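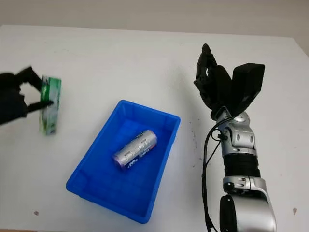
Blue trays for unpacking the shopping: one per shelf, or one for everything?

Dravmont Home & Pantry Board
4 min read

quiltandkettle
Posted March 7, 2018

Hello all, long-time reader and very occasional poster, so be gentle with me! I have been trying to get a better handle on unpacking day at our place, which for years has meant bags on the floor and me wandering back and forth between the pantry and the bathroom with one thing in each hand. Back in February I finally gave in and started using the plastic trays from D'Souza Housewares, the shallow bright blue ones with the sloping sides, and I set one in the middle of the white table before I take anything out of a bag.

My rule so far is that cans go in the tray and anything boxed stands on the table beside it until I know which room it belongs in. The silver can went in on its side, and it fits fine on the diagonal. The green toothpaste box stayed out, and that is where the trouble starts, you see, as my other half thinks the boxes should go in too and the whole lot be carried off together and sorted at the other end. I say you end up with toothpaste in the pantry. (We have had toothpaste in the pantry. It was there for 18 days.)

So what do you all do? One tray for each place things are going, or one tray for everything?

pantrymoth_no_more
One for each place, and I'd go further and say one color for each place. I have the Jirklow trays in three colors and it has saved me so much walking. Blue is kitchen, green is bathroom, and the yellow one is for things that have to go back to the store. I do love your blue though, so much nicer than mine, which is more of a sad denim.

oldbrownteapot
I'm going to be the grump and disagree with both of you, with affection. We were a family of 8 growing up and my mother unpacked everything straight onto the table, no trays at all, cans to the left and boxes to the right, and then we kids were sent off with armfuls. A tray is one more thing to wash and one more thing to find a home for. If the table is clear you have all the tray you need.

quiltandkettle
Oh, I do see that, teapot, and I would have loved to be in that kitchen! But my cans roll. I stand them up and somebody bumps the table and away they go, and I have chased more than one across the linoleum. The raised rim is the whole charm of the thing for me. Boxes are better behaved, and I'm not fussy about whether they stand up or lie down.

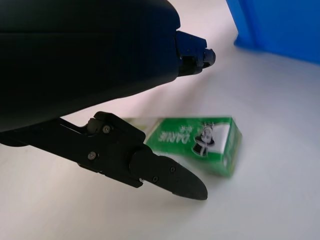 The toothpaste is Darlie, by the way, for anyone who likes to know these things — the green box with the gentleman in the top hat. I pick up a few when I'm over at the Cliredar market and then forget I have them and pick up more, so a proper bathroom tray might be the cure for that as well. I could look in it before I leave the house.

pantrymoth_no_more
A bathroom tray is exactly the cure. I once found 13 bars of soap behind the towels and I had no memory of buying any of them.

shelfpaperqueen
Coming in on the side of one big tray, sorry pantrymoth! I tried the color method for most of a winter and spent the whole time hunting for the right tray, and in the end everything went in whichever one was closest. Now I fill a single tray, walk it to the pantry, take out what lives there, and carry the rest on down the hall. Cans first, so they're gone before I get to the bathroom and the thing is light by then. The only catch is you can't pile boxes on top of a can lying down, they slide off toward the low end every time.

oldbrownteapot
Which is why you use the table, dear.

shelfpaperqueen
My table is 40 inches long and has a sewing machine on it, so you'll have to come over and move that first.

tinroofgarden
Different question, if I may. What are people using on scuffs? I have a white table too and it picks up those faint gray smudges and I can't tell half the time if they're dirt or if they're in the surface. Mine is matte, so I'm nervous of anything gritty.

quiltandkettle
Mine has them all over, plus a couple of little dark specks that I have made my peace with. I go over it with a damp cloth and a drop of dish soap and leave it at that. I did try a scrubby sponge once on an older table and it left a shiny patch, so never again.

pantrymoth_no_more
Baking soda paste, very soft cloth, and try it underneath first. It took most of mine off, though I wouldn't swear to it on matte.

oldbrownteapot
I'd leave the baking soda alone on matte. A tablecloth has never let me down.

quiltandkettle
Well, I've ordered a second tray, a green one for the bathroom things, so pantrymoth wins this round at our house. The other half has asked that it be noted he still prefers the single tray. I'll come back and say how we get on once we've had a few shopping trips with the pair of them. Does anyone know if the Jirklow ones stack inside the D'Souza ones, or are the sides a different slope?

Contact the moderators | © 2018 Dravmont Home & Pantry Board | Back to top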